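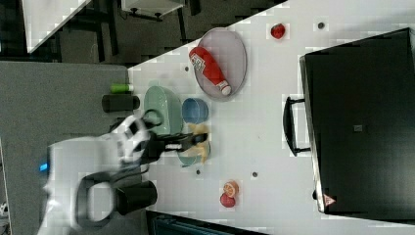

Clearing order for small play kitchen sets

tasero_80
Our set has 11 pieces and one white table. I clear food first, dishes second. The banana goes before anything else. 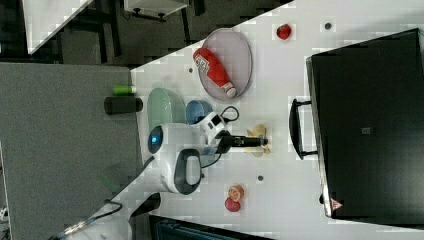 Plate, bottle and fruit still out.

Imon
Disagree. Bottle first - a ketchup bottle lying across a plate rolls when the plate is lifted. Then nest the bowls.

flurnow
Nesting only works if the rims differ. Check from above.

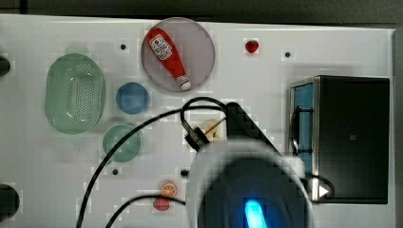

Blue dish, teal dish, green colander at left.

Imon
Fine, those two stay separate. The colander goes at the bottom of the bin.

tasero_80
Bottle moved to step one. Does anyone peel the stickers off the fruit?

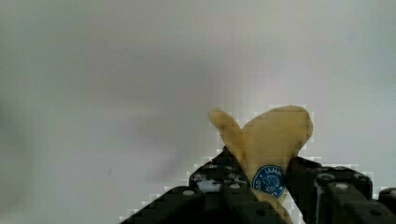
Yellow piece with the round blue sticker.

flurnow
I leave them. Glue residue picks up lint.

Imon
Warm water removes it. I did 100 pieces that way.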